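Handout: Novelty Shapes and the Everyday Holder
By the Ternstead course team – 1st July
2 min read

Last session ended with the claim that a playful shape makes people fonder of a plain object. The Terkov reading says so on nearly every page. I'd like you to doubt it for a while before you repeat it in your essays.

Take the holder that stands on a desk or counter and keeps something with a long handle upright. Its job is small. It should stay standing and let you get the handle out again. A straight-sided cup does that, so what are three puffy rings for?

The usual answer is "grip". I am not convinced. The widest ring is at the top, and a wide top over a narrower foot is what we warned against in the June notes on tipping. It may be fine in use – a low, heavy base would forgive a lot – but you can't judge weight by looking, and the reading never weighs anything.
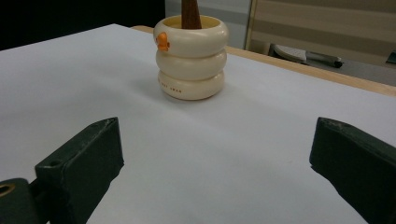
Then there is the matter of the small figure on the rim. Terkov calls this kind of thing "a friendly signal". To me it is one more edge to wipe around. A pale glossy finish has the same problem: it catches the light nicely in a shop, and what it looks like after a year of dusty fingers is left out of the discussion.

Tiny lettering deserves a question too. If print is too small or faint to read at arm's length, who is it for?

For next time, bring 2 holders from home, one plain and one not. Write half a page on which you reach for, and say how you know.

Related handouts
Handles: Wood, Shape and Reach
Tipping and the Wide Rim
Piątek on Ornament: A Short Reply
Witstead Desk Survey, Notes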